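Fondar shelf-stocking service: the trial gallery

Dekker sells Fondar as a monthly service for small shops. You pay 980 a month, they bring the machine, and it puts stock on your shelves. The brochure says 80 items an hour. I have read plenty of brochures. Judura, who handle the bookings, let me look over the trial set-up at Notalville in March, so make of these what you will.

The hands are the selling point. Dekker says they need no special tooling and no changes to your shelving, which I would like to see in writing.
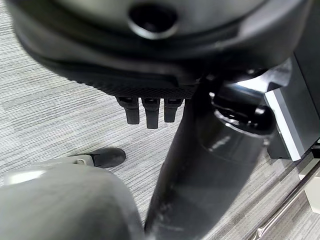

Swapping a hand is billed separately, and I couldn't get a price out of anyone. The service plan covers "normal wear". I asked what counted as normal for a finger that handles tins all day and was sent the same page of the terms twice.

Drinks and snack tubs come next. The product list that ships with Fondar has 526 lines on it, which sounds generous until you think how many a corner shop carries, and how often the packaging changes.

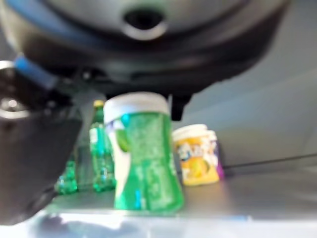 New lines can be added by the customer, at 37 a go. For a shop that takes on a few odd things every month — mine did — that soon eats into whatever you saved on wages. Dekker's answer is that the price drops on a longer contract. It usually does.

Round tubs are a fair choice for a demonstration. I'd have liked more bags, the floppy kind that slide off each other. 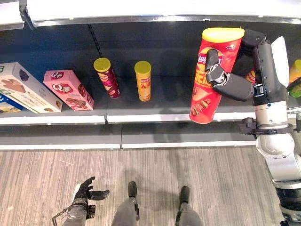
AT THE SHELF

A red Lay's canister in the right hand, tilted just above the lip of the shelf. The grip looks decent, I'll give them that. Whether it can face up a full row with every label to the front is what shopkeepers will ask, and the brochure skips it. Boxes lying at an angle are no good to anybody on a busy afternoon.

Dekker also wants clear floor in front of the bay. Measure your aisles before you ring them.
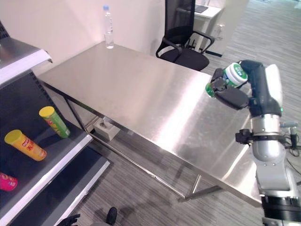

Green and white container in hand, steel table behind.

I'd want a month's trial in a real shop, with the door open and customers in the way, before signing for a year. Judura say shorter trials can be arranged but the set-up fee isn't refunded.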